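Nisar Two-Arm Bench Kit: Set-up Guide

Section 7. When the Plug-In Task Goes Wrong

Most people reach this section at a run. If an arm is moving right now, stop reading, press the stop button on the Plilis controller and come back. We'll still be on this page.

The plug-in task is the second demo in the Nisar kit. One arm holds a phone, the other brings the charging connector to it, and the charger lives in a power strip at the side of the table. It looks like the sort of thing a tired person does in the dark every night without trouble. It generates more support mail than the rest of the kit put together, and most of the mail concerns the cable.

7.1 What the fault looks like

The usual fault is a cable snag. The charging cable catches on a wrist, a finger or the corner of the phone, the arm feels a load it did not expect, and the controller does one of the following:

- Stops and shows code 42 (unexpected load at wrist). This is the good outcome.
- Stops and shows code 80 (following error). The arm got further than it should have before giving up.
- Shows no code and keeps pulling. See 7.2 straight away.

A code 42 on a brand-new install is nearly always a cable. A code 42 on an old install is also nearly always a cable, but by then the owner has taken the elbow apart.

7.2 Stopping safely

CAUTION: The arms have no brakes. When motor power goes off they drop under their own weight, at whatever speed gravity feels like that day. Support the arm holding the phone before you cut power to it.

CAUTION: The power strip is live at mains voltage. Do not reach for it past a powered arm. Do not send an arm to switch it off for you. People have asked.

1. Press the stop button. The arms hold position with motor power on.

2. Look before you touch. Follow the charging cable with your eyes from the charger to its free end and find where it is under tension. Keep your hands outside the reach of both arms while you do it.

3. Support the phone arm from below, at the upper link. Keep fingers clear of the elbow joint, which closes like a nutcracker and has about as much conscience.

4. Turn the controller key to OFF. Lower the arm to the table by hand.

5. Take the phone out of the gripper. If it won't come, open the finger by turning the gripper motor by hand. Don't lever it out with a screwdriver. The phone will lose.

6. Switch off the power strip at the wall, then unplug the charger.

Note: If you smell anything warm and electrical, do step 6 at the wall outlet first and worry about the phone afterwards.

7.3 Checking the cable path

Do this with motor power off. You can move the arms by hand and watch the camera views on your screen, or use your own eyes, which have better resolution and no licence fee.

1. Find the power strip in each view that shows it. Note where the charging cable leaves the charger and which way it bends first.

2. Follow the loose part across the table. A long loop in the middle is fine as long as neither arm has to sweep through it. A loop standing up off the table near a wrist is trouble.

3. Check the views from both wrists as well as the one from overhead. A cable that looks well clear in one can be lying against a finger in another.
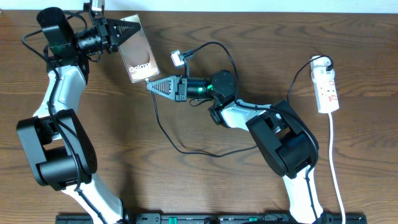
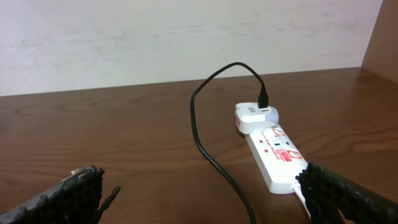
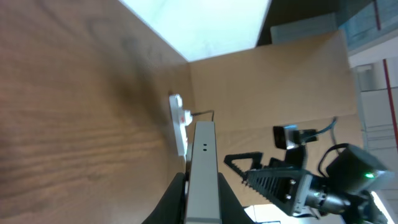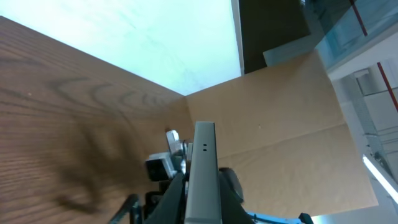
4. Now look at the cables that belong to the arms themselves. Camera and motor leads should be tied along the links with enough slack for the full turn of each joint. Turn each wrist by hand to both ends of its travel. If a lead goes tight before the joint stops, re-tie it.

5. Check what each wrist camera can see at the position where the fault happened. The picker needs the connector in view. If all it has is table, wall or the side of a box, it will carry on with its last good guess, and its guesses are optimistic.

Note: Step 5 explains many faults that get reported as "arm possessed". The arm is fine. It has lost sight of the connector and would prefer not to mention it.

7.4 Re-routing the cable

1. Set the power strip outside the working area of both arms. Fix it down so a tug on the cord can't drag it into play. The clips in the Dobre accessory bag are made for this. Tape works until the first warm afternoon.

2. Run the charging cable so that it reaches the hand-over point with slack left over. If you have to stretch it to get there by hand, so will the robot, and it won't notice.

3. Keep the free end of the cable in its holder between runs. A connector left hanging swings, and the picker will chase it.

4. Remove any spare cable that has wandered onto the table. This includes yours.

CAUTION: Don't shorten the cable by knotting it. A knot fits very neatly between two gripper fingers.

7.5 Resetting the load limit

Factory setting for the wrist load limit is 3. Some owners raise it so that code 42 goes away. It does go away. The cable still snags, and now the arm is allowed to win.

1. Open the Grusiria panel and go to Arms, then Limits.

2. Set Wrist Load to 3 for both arms. If you have had any snag at all in the last month, set it to 2 until you trust the table again.

3. Save, then turn the key to OFF and back to ON. The limit isn't read until the controller restarts, a decision we regret every week.

7.6 Test run

1. Leave the phone out. Use the plastic dummy from the kit, or a block of similar size that you have no feelings about.

2. Plug the charger back in and switch on at the wall. Stand where you can reach the stop button without leaning over the table.

3. Run the task at the lowest speed setting. Watch the cable, not the grippers. The grippers are more fun, but they aren't the ones that misbehave.

4. If the task finishes cleanly, run it again at the same speed before you raise it.

5. If code 42 comes back at the same point, go back to 7.3. If it comes back at a different point each time, check the wrist leads again, then the screws on the gripper mount.

6. If code 80 appears with no cable anywhere near the arm, stop using that arm and contact support. Include the log file and a camera view from each wrist at the moment it stopped. Please don't send the arm until we ask for it.

Go on to Section 8 (Calibrating After a Knock) if either arm struck the table, the strip or the other arm during the fault.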